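Dritness Stovetop Canner Guide
Part 5: Putting up your first batch of applesauce
By Rocío Ccori
6 min read

We use cookies to remember your jar size and your altitude setting. Accept | Manage choices

If you followed Part 4, your canner is scrubbed, the rack sits flat and you know which burner it likes. Now for the fun part! I always tell people to start with applesauce. It's forgiving, it smells wonderful, and if it comes out lumpy you just call it chunky and go on with your day.

I make mine in October when the Kinnunen orchard puts out its seconds (the bumpy, lopsided ones that cost next to nothing). Mix your apples if you can. A tart one and a sweet one together will beat any single kind, and you may not need sugar at all.

Before you start

Read all the steps once through. Set out your jars, new lids, bands, a wide funnel, a jar lifter, a ladle and two clean dish towels. Run a finger around every rim and put aside any jar with a nick in it.

CAUTION: Never set a cold jar into boiling water. I lost a good pint that way, sauce and all, and had to drain the whole pot to get the glass out.

Cooking the sauce

1. Wash, quarter and core the apples. Leave the peels on if you own a food mill. Mine is an old hand-crank Juken and it catches every scrap.

2. Put the apples in a heavy pot with just enough water to keep them from sticking. Cover and cook over medium heat, stirring now and then, until they slump.

3. Run them through the mill, return the sauce to the pot, and bring it back to a boil. Keep stirring! Thick sauce spits, and it will get you on the wrist.

4. Taste it. Add sugar or cinnamon now if you want some.

Note: Mitsuko Kikuchi, who tested these steps for me in her own kitchen, likes a strip of lemon peel in the pot. Fish it out before you mill. I've come around to it.

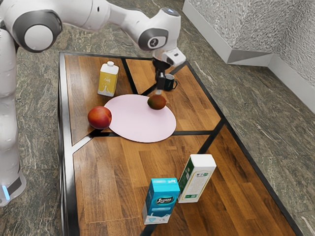
White arm with black gripper over a wooden table.

Filling and processing

5. While the sauce cooks, fill the canner halfway, set it on medium, and let the jars warm up in it.

6. Lift out one jar at a time, tip the water back into the pot, and ladle in hot sauce through the funnel. Leave half an inch at the top.

7. Slide a thin plastic spatula down the inside of the jar to let the air out. Applesauce hides bubbles like you wouldn't believe, so go around twice and top up if the level drops.

8. Wipe the rim with a damp towel, center the lid, and turn the band until it's fingertip tight. Don't crank it down. Air has to get out.

9. Lower the filled jars onto the rack. The water should cover the lids by at least an inch, so add more hot water from the kettle if it doesn't.

10. Put the cover on and bring it to a full rolling boil. Start your timer then and no sooner. Use the time for your jar size and altitude from the chart in Part 2.

11. Turn off the heat, take the cover off (tilt it away from your face) and wait 5 minutes before you lift the jars straight up onto a towel.

Note: If the boil stops partway, bring it back and start the timer over from zero. I know. Do it anyway.

CAUTION: Don't use the canner on a glass cooktop unless you've checked the weight limit in your stove's own booklet. A full load is heavy.

The next morning

Press the middle of each lid. If it pops up and down, that jar goes in the fridge and gets eaten this week, preferably over pancakes. Take the bands off the rest, wash the jars, and write the date on the lids. Store them somewhere dark and cool.

Updated August 16, 2022

Get the Dritness kitchen letter, one email a month. Sign up

Related
Part 4: Getting to know your canner
Part 6: Apple butter, low and slow
Qusai Fakhoury's spiced pears
Which jar lifter should I buy?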